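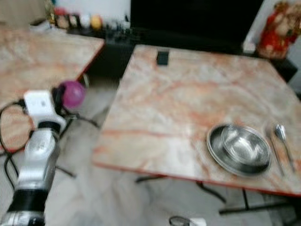 April 2025

Bench notes, sourdough crackers, round four. I'm writing this one up properly for once, seeing as I lost half of the last round to a soggy notebook page and had to guess at my own salt.

The plan was to get the discard cracker thin enough to snap without it tasting like burned flour at the edges. Round three was a mess. The middles bent, the corners were nearly black, and I ate most of them anyway (research!). So this time I changed the rest and left the oven alone.

Starter was the Grestbridge rye one, fed the night before and then left in the fridge, so it was nice and sour and a bit gray on top. I stirred the gray back in. Total dough came out at 1,139 grams, a lot more than I needed, but I wanted enough for four trays and a lump to freeze. Flour was the Broveck whole wheat from the big sack. It drinks more water than the white stuff and I always forget, so I ended up adding splashes until it stopped cracking when I pinched it. I did not measure the splashes. Sorry, future me.

Trays one and two got a 22 minute rest before rolling. Trays three and four got 93 minutes, which was meant to be 90 but the phone rang. Wow, what a difference! The short rest dough kept creeping back toward the middle every time I lifted the pin, and I was leaning on it with my whole weight and muttering. The long rest dough just went where I pushed it and stayed there. I could see the grain of the board through it in places.

Baked everything for 12 minutes, turned the trays, then gave each one a few more by eye. Short rest trays: chewy in the middle again, same as last time. Long rest trays: proper snap right across, pale brown, one scorched corner on tray four where I'd rolled it to nothing. I brushed tray three with oil before the salt and tray four with plain water. Oil wins on taste. Water holds the salt better, though, and the oiled ones left flakes all over the cooling rack. Maybe a thinner coat of oil next time, or finer salt.

Seeds: don't bother with the big ones. Pumpkin seeds tear the dough when it's this thin and leave little windows. Sesame was fine. Caraway was more than fine, but I know I'm the only one in here who likes it, so label the tin.

Storage test is running in two tins on the shelf over the sink, lids taped. Please don't open the left one. The right one is fair game.

Still to try: the long rest in the fridge overnight, docking with a fork before cutting instead of after, and half rye flour once the new bag shows up. The frozen lump is on the bottom shelf, wrapped twice. I want to use it before June.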